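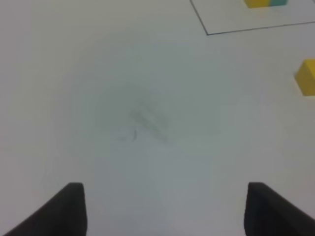
Evangelia Andreadis objected to our draft that a household which owns a standby generator and never tests it should be counted as a household without one. We resisted, then looked at the Barnwood returns – and recoded the variable.

**Figure 1.** Work surface, top view.

### 4.2 Ownership and readiness

Of the 722 homes surveyed in May, 45 reported a permanently installed backup unit. Owners were confident to a degree we can only envy. Asked when the unit had last been run under load, 19 gave a month; the rest gave an opinion. Several named the installer, warmly, in place of a date.

Readiness was therefore scored on run history alone. Fuel type had little bearing on the score, and neither did the price paid, a result that two respondents in Hou asked us to check again. We did. Portable units were left out of this section, as many turned out to be on loan to a brother-in-law, and are taken up in Section 4.3 along with extension cords.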